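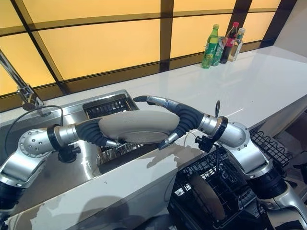

Washing Up in Shared Kitchens: Water Use at Fernisham Hall

Introduction

Students living in shared houses often argue about the washing up, but few of them know how much water it takes. Our group wanted to find out whether the way people wash dishes by hand makes much difference to the amount used. We chose Fernisham Hall as two of us live there and could get permission from the residents.

Method

We compared two kitchens on the same floor. The Senent kitchen carried on as normal, with most people washing under a running tap. In the Hekel kitchen we asked residents to fill the sink once, wash everything, then rinse with a short burst. Both kitchens had a Rajput flow meter fitted to the cold and hot lines. We read the meters every evening in October and wrote the readings on a sheet taped inside the cupboard door.

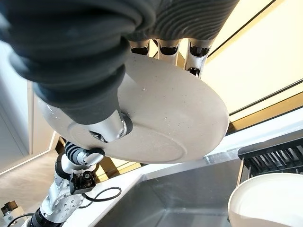

Figure 1. Plate held upright, underside showing.

Results

The Hekel kitchen used almost 900 litres less over the month. The gap was widest after dinner, when dishes had been left to pile up, and smallest at breakfast – most people only had a bowl and a mug to wash, and filling the sink for that made little sense.

On four evenings a reading was missed. We spread the difference evenly over the days on either side, so the daily figures for those dates are estimates. The monthly totals are not affected.

Discussion

The kitchens did not have the same number of people eating in them every night, and we did not record who was home. Some Hekel residents also told us they went back to the running tap when they were in a hurry. Greasy pans were a problem in both kitchens, and the water in a full sink had to be changed partway through if the pans went in first.

If we did the study again, we would swap the methods between the kitchens halfway through and keep a tally of meals cooked.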